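# About Zutside

Zutside is an art school and small gallery in Aronville. We teach painting, drawing and printmaking to adults and older teenagers, and we show work in the front two rooms of the building for most of the year. We don't give degrees or diplomas. People come to us to learn to draw, to get back to painting after a long gap, or to put together a portfolio for a college that does give degrees.

The school is on Sevcombe Street, in what used to be a paint wholesaler's. The old colour charts were still on the wall of the stockroom when we took the lease, and we left them up. The building has two teaching studios on the ground floor, a print room at the back, a library upstairs and the gallery facing the street.

## How the school started

Unathi Mahlangu began teaching evening life drawing in a rented hall with eleven easels and one heater. She had trained as a printmaker and spent several years cutting lino for other people's book covers before she started teaching. The class filled, then a second one did, and after two winters of carrying boards up and down the hall stairs she went looking for a permanent place.

The first year on Sevcombe Street was mostly plastering. Classes ran in one studio while the other was being finished, and the early students will remember the dust. The print room opened the following April with a single etching press bought from a closing college. It is still our main press. The rollers have been recovered twice and the bed replaced once.

Unathi is still the director and still teaches the Saturday-style long session, which has moved around the timetable so often that we now just call it the Long Session. It runs from 9:30 am to 4 pm with an hour for lunch.

## What we teach

Courses run for ten weeks. We keep groups to twelve in the studios and six in the print room.

- **Drawing from life.** A model at every class. Charcoal and pencil to begin with, ink and brush from week five.
- **Painting 1 and Painting 2.** Oils or acrylics, your choice. Painting 1 covers mixing, ground preparation and working from still life. Painting 2 assumes you can do those things and spends most of the term on one larger piece.
- **Relief and etching.** Lino and woodcut for the first half, hard-ground etching for the second.
- **Words and marks.** A course for people who want to use writing, lettering or signs in their pictures. It looks at street painting, sign painting, notebooks and posters.
- **Looking at painters.** A talk and discussion class with no practical work. Each term takes one painter or one group of painters and goes through the work in the order it was made.

The last of these started because students kept asking about the artists we mentioned in passing. It is now one of our fullest classes, and a good number of the people in it have never taken a practical course with us. There is a reading list, but you can follow the class without it.

Last year we had 378 enrolments across all courses. A fair number of those were the same people coming back for a second or third term.

## The gallery

We hold six shows a year. Four are group shows and two are given to a single artist, usually someone who hasn't had a solo show before. Artists don't pay to exhibit. We take a commission of 25 per cent on sales, and it goes towards the lights, the printing of the price list and the opening night.

The group shows are chosen from an open call. For the most recent one we received 593 works and had room for 64. Selection is done by Unathi, one of the teaching staff and one outside artist who changes each time. We write back to everyone. It takes us several weeks and we would ask people to be patient with us over that.

One show each year is for students. Anyone who has finished a course in the past twelve months can put in one piece, and it will be hung. We don't select for this show.

## The Morsy Library

The upstairs library is named after the Morsy family, who gave us their collection of art books when they moved away from Aronville. There were 1074 volumes in the gift and we have added to it slowly since. It is strongest in exhibition catalogues and in books on twentieth-century painting, and thin on sculpture, photography and anything before about 1600.

Students can borrow two books at a time for three weeks. Members of the public can read in the library from 1 pm to 5 pm on any day the gallery is open. Catalogues with a red dot on the spine don't leave the room.
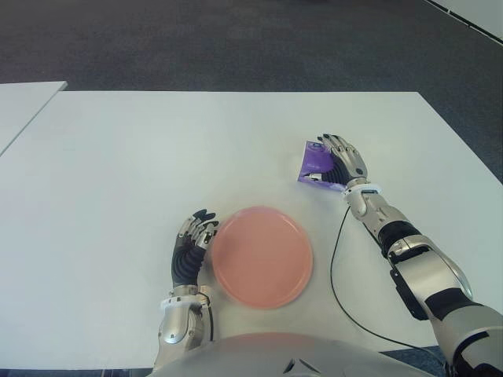 The library also keeps a file on every artist who has shown with us: the price list, the invitation card, any newspaper notice, and a short statement if the artist wrote one. We are partway through scanning these. If you showed here in the early years and have a copy of your invitation, we would be glad to borrow it, as our own set has gaps.

## Fees and help with fees

A ten-week practical course costs $400. That includes the model, the use of the presses and basic paper. It doesn't include paint, brushes or canvas. "Looking at painters" is cheaper and the current price is on the course list.

We hold two free places in every practical course. To ask for one, write us a short letter saying which course you want and that you can't manage the fee. We don't ask for proof of income. Places are given in the order the letters arrive, and if both are taken we will offer you the next term.

Fees can be paid in three parts. If you have to drop out before week three, we refund everything apart from the first part.

## Visiting

The gallery is free. The front door has a small step and there is a ramp at the side entrance on the lane; ring the bell and someone will come round. The studios, print room and gallery are all on the level. The library is up one flight of stairs and there is no lift, but staff will bring books down to you if you tell us what you want.

There is street parking on Sevcombe Street with a two-hour limit. For the Long Session, use the lot behind the post office.

Course lists for the coming term are at the front desk and on the Courses page of this site. Enrolment opens four weeks before the first class.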